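Dromside Play Kitchen Loan Scheme
Progress report to the Skjelbred fund
Prepared by Ingegerd Dahlgren

Work in the period covered the sorting of donated toy food and tableware, the fitting out of the sorting room, and the first loans to nurseries. The register stands at 1048 items. Of these, 593 have been checked, labelled and released for loan. The remainder are held in store until the labels ordered in March have been delivered in full.

Sorting is carried out on pale tables. Toy fruit is checked for split seams, flaking paint and parts that come away when pulled. Bowls are checked for chips and sharp rims. Fruit and bowls are now entered as sets by colour, as requested by the nurseries, and a set is released only when all its parts have passed.

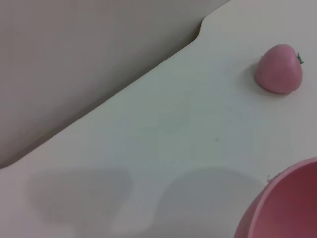 Page last changed: 18 November 2018

The pink set consists of a strawberry with a green stem and a bowl in a deeper pink. The stem is the smallest part of the strawberry and is tested separately. Tươi Mạc has rewritten the checking sheet so that stems and leaves have their own line.

Spending to date is 3208 against the equipment heading, mainly shelving and lidded boxes. The second shelving unit was supplied by Lolley with the wrong brackets and has been returned. Leif Aasen is dealing with the refund, which will be credited to the same heading.

Loans run for 30 days. Two nurseries have asked for a longer period. Elsa Berge will put a revised loan form to the fund before the next payment falls due. No change to the budget is requested.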